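Student Operators Wanted, Dultetell Robotics Club

The Dultetell club at Forholm Technical School is looking for 3 students to join its two-arm packing project. Work starts in January and ends with the Lundia student competition in the spring. No experience with robots is required.
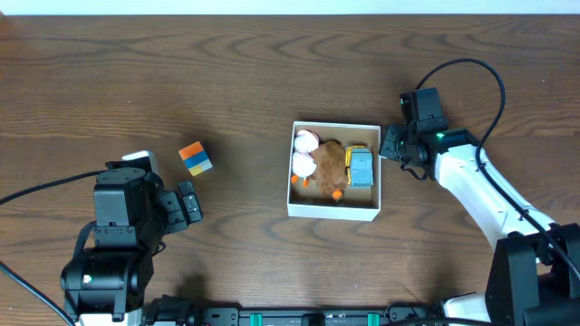
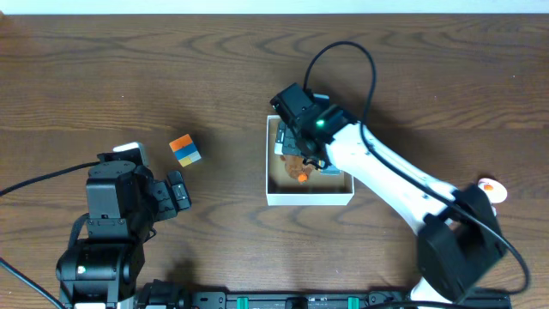 Operators spend two evenings a week at the bench, guiding the arms through packing tasks and writing up each run. New members begin with a small puzzle cube and an open white cardboard box, and learn to bring the black arm's gripper up to the cube without bumping the box. Soft toys come next. The club has logged 186 runs since October and needs 370 before the competition.

You should be enrolled at least half time and able to attend both evenings. Some Python helps but can be learned here. The position is unpaid; members who finish the term receive one elective credit.

To apply, send a short note on why you are interested and your class schedule to Gunvor Boström or Yogesh Sachdeva, Room 54, by December 17, 2021.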